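Last updated: September

Small Rooms, Full Shelves: Running the Flosstead Toy Library

The toy library in Flosstead opens at 3 on Monday afternoons, and by then there is usually a line of strollers along the hall. The woman who runs it has done the job for six years. She asked that we leave her name out.

"People think it's like a book library," she said. "It is, until a puzzle comes back short. Then you spend an evening looking for a giraffe."

The library lends to 200 families and keeps 300 items. Members pay by the year and can take three toys at a time. Late fees were dropped when the library moved from Larkorwood.

"We got more back after that," she said. "Parents were staying away over a dollar."

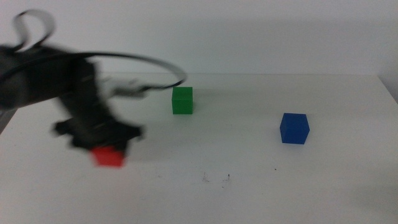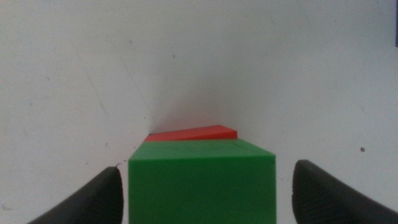
She buys very little that needs batteries. Most of the budget goes to things that can be washed and replaced one piece at a time. Plain blocks in strong colors, such as red and green, are her first choice for new members. "A two-year-old can stack them and a six-year-old can build a garage," she said. "They go out every week."

Donations are harder. She turns away soft toys and anything with a cracked edge, and she has learned to say so at the door.

Her next project is a second pickup point in Flastgate, where the bus stops running at 6. She has a closet there and a key.

"I need shelves," she said. "I'll take used ones."

Contact us | Copyright Flosstead Toy Library | Back to top

Related
How to clean secondhand toys
Flastgate bus changes: what to know
Puzzle swap at Larkorwood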